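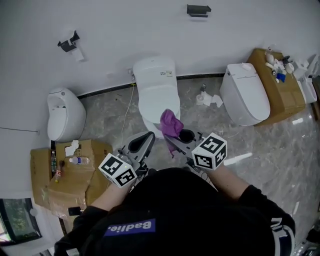
K. Sugiyama

Minutes of the monthly display room meeting, Hura Bathrooms, December

Held in the back office, 8.15 am. Present: shop floor, stores, fitting and accounts. Apologies from the Murnen branch, who sent written comments.

1. Minutes of the last meeting

Agreed as correct, apart from item 4, where "seat hinges" should read "seat buffers". Stores to correct the file copy.

2. Matters arising

The replacement price cards have come back from the printer with the wrong typeface again. They will be used until the new year. The request for a second key to the stores cupboard is still with the landlord.

The delivery for Murnen went out on Saturday as planned. One pan was refused at their end because of a chip under the rim. It is now back with us and has been put aside for the supplier's driver.

3. Cleaning of the display toilets

Most of the meeting was spent on this. Shop floor reported that the models along the back wall are gathering dust faster than the ones by the door, mainly on the tank tops and lids. The present rule is one wipe a day before opening. It was agreed that this should go up to two, with the second after lunch.

Fitting asked that the order of work be written down, as different people do it differently. Agreed order: tank top, lid, seat, inside rim, front, then the foot where it meets the floor. The lid is to be lifted for the inside and left however the price card says, open or closed. Labels on the tank fronts are to be wiped round and not over. Two were lost that way in the autumn and head office charged us for new ones.

There was some discussion of sprays. Accounts would like to stop buying the lemon one. Shop floor said it is the only one that takes off fingerprints without smearing. Left as it is for now, but no spray at all on the smart models — dry cloth, or a cloth just damped with water, and never near the control side.

Stores asked whether cloths have to be folded before use. Fitting

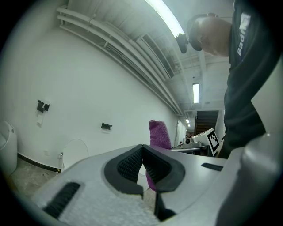 said folding in four gives more clean sides and that a cloth should be turned when one side is grey. Shop floor said that in practice most people bunch it up in the hand, and that for round shapes this works better. No ruling made. Whichever way it is held, the cloth used on the seats is not to be used on the tank tops afterwards.

4. Loose items in the display room

Toilet rolls, small fittings and part-used bottles are being left on the floor and on top of boxes. The holder on the wall should carry a roll if it is on show, and spare rolls belong in the cupboard. Anything needed for the Isska models should go in the grey crate under the desk.

Cardboard boxes are not to be used as tables once a display is open to customers. Fitting said they need a surface at working height while setting up. Stores will look for a folding table.

Cables along the wall should be clipped back at the end of each job. Clips are in the top drawer with the tap washers.

5. Cloths and supplies

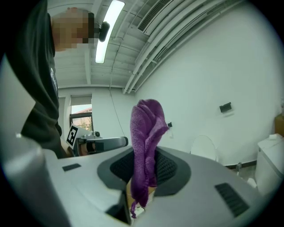 Stores has counted the cupboard and there are nearly 400 cloths in it, so no order will be placed before spring. The cost of cleaning supplies for the year to date is £1,338, which accounts considers high for one room. Murnen wrote that they wash theirs and get a good many more months out of each one. It was agreed to try the same here, at 40 degrees and without softener. Shop floor raised the question of when a cloth is past washing. The purple microfibre kind was given as the case in point: once the edge has frayed and there is a strand hanging off the bottom, it should come out of use on the display models, where a thread can catch on a hinge. Frayed ones go in the fitting van for rough work. Loose strands on otherwise sound cloths may be trimmed.

Accounts asked that new packs be dated when opened. Agreed.

6. Isska range

3 models expected, delivery date not confirmed. Space will be made at the right-hand end of the room. Fitting needs a day's notice to check the water feed. Price cards to follow.

7. Any other business

The back office heater is making a noise. Shop floor to ring the landlord, and to ask about the key in the same call.

Next meeting in the new year, same time. Stores to bring the folding table, or a price for one.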